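Kitchen Floor Supervisor (People and Machines), Fostham

Bolger Contract Catering
Full time, permanent, days
Reports to: Tamsin Katene, Head of Production
Based at: Lenberg Road kitchen, Fostham

The short version

We make cold lunches. On a normal weekday 2,000 of them leave our loading bay before most of the people who will eat them have decided what to wear. Until last year every one was put together by hand. Now part of the line is worked by two-armed robots, and we need somebody to look after the shift that includes both.

You don't have to be an engineer. We have one. His name is Declan Grimshaw and he would like people to stop asking him about the dishwasher.

What has changed

The machines came in on the salad and platter benches first. They pick up vegetables and put them down again, which sounds like very little until you have done it for eight hours in a room kept at the temperature of a Scottish bus shelter. They are slow and even, and they don't mind the radio. They are bad at anything that rolls and worse at anything that has been put where they weren't expecting it. Lettuce is still a human matter and will be for the foreseeable.

The staff were told there would be no redundancies, and there haven't been. There has been a lot of shuffling. Four people who used to plate now check, restock and reset. Two have gone over to hot food, where they say the company is better. Brayan Cáceres, who ran the cucumber bench for longer than anyone cares to work out, now spends his mornings deciding whether a task is fit to be given to a robot at all. His usual answer is "not like that". He has become very valuable and knows it.

Some things got worse before they got better. The breaks went wrong, as the line used to stop for tea and the new part of it doesn't. The noise is different. People who had stood shoulder to shoulder for years found themselves with a safety fence between them and had to shout their gossip. We have moved the fence. Sorting out the rest is a fair slice of this job.

What you'll do

Run the day shift on the cold side, 6am to 2pm, including the handover from nights.

Decide who works where, and move people between benches so that the same person isn't left minding a machine all week. Watching something else do your old job is more tiring than doing it.

Stop the robots when they need stopping. Anyone on the floor may do this. You will be the one who backs them up when the office rings to ask why.

Go through new tasks with Brayan and Declan before they reach the kitchen. Everything is tried in simulation first, on a software package called Unon, at a desk upstairs with a heater. 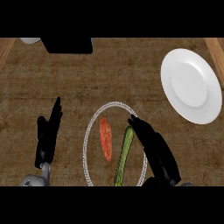 You'll sit in on these sessions once a fortnight and say what a person who has worked a bench would say. The last round threw up 98 remarks from the floor, and a good number of them were repeatable. Your part is to turn that sort of thing into changes somebody can make, then go back down and tell people what was done with it. We were poor at that second bit for the first few months and it cost us some goodwill.

Write the rota. Defend the rota.

What we'd like from you

At least two years running a team in a kitchen, a packing hall or something equally cold. Level 3 food safety, or willingness to get it on our time. Patience with people who are cross for good reasons. Enough confidence with a screen to read a fault message and not take it personally.

Experience with automation is welcome. Strong feelings about automation are also fine, in either direction, provided you can eat lunch with people who have the opposite ones.

What you'll get

Pay on the supervisor scale, sent with the application pack, plus a £200 yearly boot and thermals allowance that we recommend spending on thermals. Free lunch (guess). Paid breaks, now properly staggered. A locker that closes. Parking if you arrive before six, and you will.

Training is four weeks alongside Clem Lowther, who has the job now and is moving to our second site in May. Clem will tell you the truth about it if asked, and quite possibly if not.

How to apply

Send a CV and a page, no more, about a time your job changed under you and what you did about it. We are not after a triumph. Quote reference 677 and address it to Manaia Baxter in the people office at Lenberg Road, or hand it in at the gatehouse.

Applications are read by Manaia and Tamsin, both with eyes. Interviews are held on site and include an hour on the floor, so wear flat shoes and bring a jumper.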